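What happens to your order in a noodle restaurant?
By Effie MacBrayne

You sit down, you read the menu twice, you pick the noodle soup with the egg in it. Somebody writes it down and walks off. A bit later a bowl arrives, so hot you have to blow on it. So what went on in between? Quite a lot! And most of it began before you'd even got out of bed.

I went to find out at Mikari, a noodle restaurant in Stornesow, which has its kitchen behind a swing door with a round window in it. I'm not tall, so I'd never been able to see through that window properly. Going through the door was brilliant.

The early part

The first cook comes in at 7 in the morning. There are no customers then and the chairs are still up on the tables. The first job is the soup, or rather the stock, which is the tasty liquid that soup is made from.

To make stock, you put things with lots of flavour into a big pot of water and heat it gently for hours. At Mikari they use chicken bones, onions, ginger and dried mushrooms. As the water warms, tiny bits of flavour move out of the food and into the water. You've seen this before if you've ever watched a tea bag in a mug: the brown swirls out of the bag and the water turns into tea. Stock is the same idea, just much slower (and please don't put milk in it).

Bones have something extra in them. They come with stretchy stuff called collagen, and when collagen is heated in water for a long time it turns into gelatine. Gelatine is what makes jelly wobble! That's why a good chicken stock goes wobbly in the fridge, and why it feels silky when you drink it hot.

Getting everything in its place

While the stock bubbles, the other cooks chop. They slice spring onions, wash greens, boil eggs and cut carrots into matchsticks. Each thing goes into its own tub, and each tub has its own spot.

Cooks have a name for this. They call it mise en place, which is French and sounds like "meez on plass". It means "put in place". When the restaurant gets busy, a cook should be able to reach out and find the spring onions without looking up, the way you can find the light switch in your own bedroom in the dark.

You can try it at home. Next time you help make pancakes, get the flour, milk, eggs, whisk and bowl out before you start. It feels a bit slow at first, and then the cooking part goes beautifully.
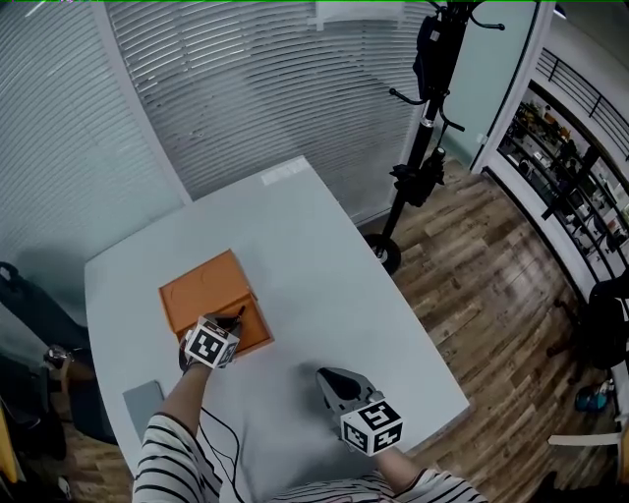
Reaching across the table to an orange box.

What makes a noodle a noodle?

The simplest wheat noodles are made of flour, water and a pinch of salt. That's really all! The clever bit is what happens when you mix them.

Flour has proteins in it, and when they get wet they link up and make something called gluten. Imagine a tangle of tiny elastic bands. When you knead dough, which means pushing and folding it again and again, you make the tangle stronger. That's what lets the dough stretch without snapping.

Then comes my favourite part, which looks like nothing at all: the dough has a rest. If you try to roll it straight after kneading, it pings back like a swimming cap. Leave it covered for half an hour and the gluten relaxes, so it rolls out smooth and thin. Then it's folded over, cut into strips and dusted with flour so the strips don't stick together.

Some noodles are yellow and extra springy. You might think that's egg, and sometimes it is, but ramen noodles often get their bounce from special salts mixed into the water. These are alkaline, which is the opposite of acidic. Lemon juice is acidic. Bicarbonate of soda is alkaline.

And some noodles have no wheat in them at all. Rice noodles are made from rice flour. Glass noodles, the see-through ones, are often made from mung bean starch. Soba noodles are made with buckwheat, which isn't a kind of wheat, although it has "wheat" in its name. (Many soba noodles do have some wheat flour mixed in as well, so people who can't eat wheat need to check.)

Here comes your order

Now it's lunchtime, and you have chosen your soup. The waiter's note comes into the kitchen as a slip of paper called a ticket. It has the table number on it and what everybody wants, including the tricky bits like "no mushrooms". You're at table 12, so the ticket says 12 in big letters at the top.

One person reads the ticket out loud. In lots of kitchens the cooks shout something back, such as "Yes, chef!", so the person reading knows they have been heard. It's very noisy in there, with fans whirring and pans clanging, and a ticket that gets missed means a table with no lunch. 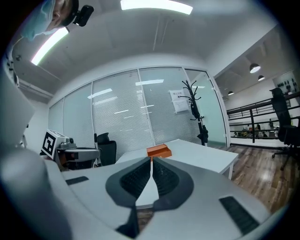

After that, everyone does their own part. One cook drops the noodles into boiling water. Fresh noodles are quick and can be done in a couple of minutes, so this cook has to keep a sharp eye on the clock. Another cook warms the bowl. Yes, the bowl! A cold bowl would steal heat from the soup, so it gets filled with hot water for a moment and then emptied.

Next, the seasoning goes into the bottom of the bowl, perhaps soy sauce or a spoonful of bean paste called miso. Hot stock goes on top and mixes it all up. The noodles are lifted out, given a good shake and slid in. Then come the greens, the egg and the spring onions.

On a busy day in January, when it's freezing out and everybody wants soup, Mikari sends out more than 200 bowls. I asked if they got sick of the smell. They said they stop noticing it, and then they go home and their cats go wild for their sleeves.

Last stop before your table

Before your bowl leaves the kitchen it waits on a shelf called the pass. Somebody checks it there. Is it the right soup? Did they leave out the mushrooms? Is the rim clean, or has it got a drip on it? Drips get wiped with a cloth.

Then the waiter picks it up, pushes the swing door with one shoulder and walks very smoothly to your table.

Words to remember

Stock: tasty liquid made by heating food gently in water
Gluten: the stretchy stuff in wheat dough
Mise en place: getting everything ready and in its place
Ticket: the slip that tells the cooks what you ordered
Pass: the shelf where finished food waits to be checked

Something to try

Ask a grown-up to help you mix a cup of plain flour with a little water until you have a soft dough. Pull a piece off and see how far it stretches. Knead the rest until it feels smooth, let it rest under a bowl for half an hour, and try stretching it again. Don't eat it raw, and do wash your hands afterwards, because it gets under your nails!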